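Painting over dark teal walls in a home office

Posted in Walls and Paint

I have a spare room I use as an office. One wall is teal blue and the next one is a darker slate blue. I want to rent the place out and the agent says lighter colors go faster. I have two gallons of off-white from Droko left over from the hallway. Do I need a primer first or can I just put on more coats? The room gets almost no sun after lunch. My budget is $300 including rollers.

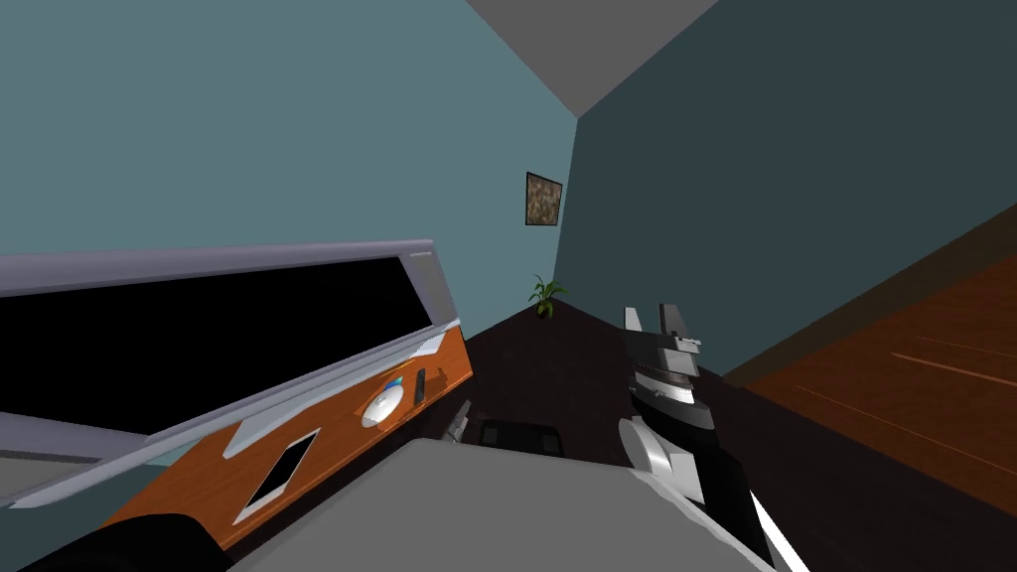
The corner where the two blues meet.

I don't know what paint is on there now. It has a slight shine if you look along it. I would like to start on Sunday.

Gøran Lie

Prime it. Off-white over dark blue with no primer will take you four coats and you may still see blue at the corners. Get a gray or white stain-blocking primer, one coat, let it dry overnight, then two coats of your color.

The shine is probably satin or semi-gloss. Sand lightly with 220 grit, wipe the dust off with a damp cloth and let the wall dry. Do the edges with a 2 inch angled brush before you roll.

Check the leftover cans before you buy anything. If the paint smells sour, throw it out. Mine was stored in a garage over winter and came out like cottage cheese.

Judit Boros

Agree on the primer, but test for oil paint too. Rub a spot with a cotton ball and rubbing alcohol. If color comes off it is latex. If nothing comes off it is likely oil and you need a bonding primer.

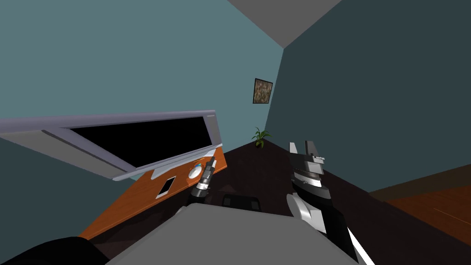
Small picture near the corner, plant on the floor under it.

Take down anything hanging and fill the nail holes before you prime. Pull the desk out far enough to get a roller behind it, and put a drop cloth over the floor. I used an 8 foot canvas one from Kitby and it did not slide. 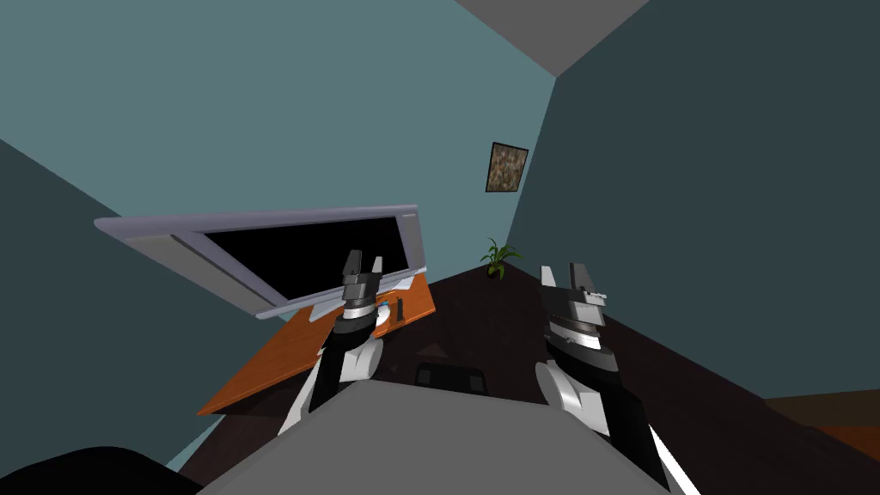

For rollers, a 3/8 inch nap is fine on smooth drywall. Don't buy the cheapest covers, they shed.

qureshi_fan

just paint it, i did mine with no primer and it was ok. took a lot of paint though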